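What Is a Music Producer?

A music producer is the person in charge of making a recording. The singer performs the song. The producer decides how the finished song will sound.

Dragica Yordanov is a producer. She was born in July and grew up in Plimen. She made her first song at age 6 on her uncle's computer. Her album "Warkia" has 12 songs.
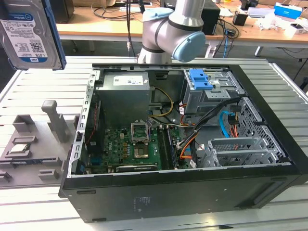
A song is recorded in separate parts called tracks. The drums are one track and the voice is another. Playing the tracks together at the right loudness is called mixing.

A producer is not the same as a manager. A manager plans concerts and reads contracts. Dragica's manager is Keith Halliday.

Word to know: demo. A demo is a rough first recording of a song.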